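The Cokport Kit Is Priced for the Wrong Buyer

Matěj Tóth
23 Feb 2020

Iveo sells the Cokport as a complete demonstration kit: two hand-held grippers, cabling, a recording unit and a software license for one workstation. The sales sheet puts the emphasis on the recording unit. I think that is a mistake, and after 14 sessions with the kit I would argue the grippers are the only part worth paying for.

Rigid objects are a poor test of a kit like this. A block or a cup tolerates several millimeters of error at the jaws. Cloth does not. A towel corner picked too shallow slips out, and one picked too deep brings a second layer with it. Our work is mostly towels, taken from a basket, spread flat and folded, and the operator has to feel the difference through the handle.

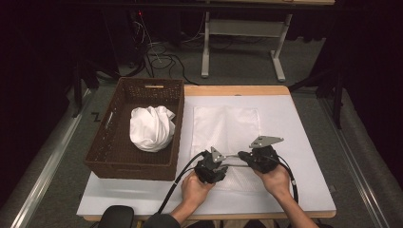
The Cokport handles transmit that difference well. Trigger travel is short and the return spring is light enough for a full session. Zuzana Murín logged 339 folds in our lab and rejected fewer of them than she had with the older Drurnuno set, which has a stiffer trigger and a wider jaw. The cables are the weak point. They leave the body at the rear and pull on the wrist during any reach across the table. A swivel exit would fix this at small cost.

The software is harder to defend. Export takes 2 passes, the first of which writes a file that no other tool reads. Calibration has to be repeated after every restart. Rupert Wallner, who handles support at Iveo, told me that both are planned for revision in May. I would not buy on the strength of that.

The full kit lists at 593 a month on a yearly contract. For a group with no recording setup of its own, that may be fair. Most groups that fold cloth for a living already have one, and they are being charged for a second. Iveo should sell the grippers separately, with the signal format documented, and let the buyer decide what to plug them into.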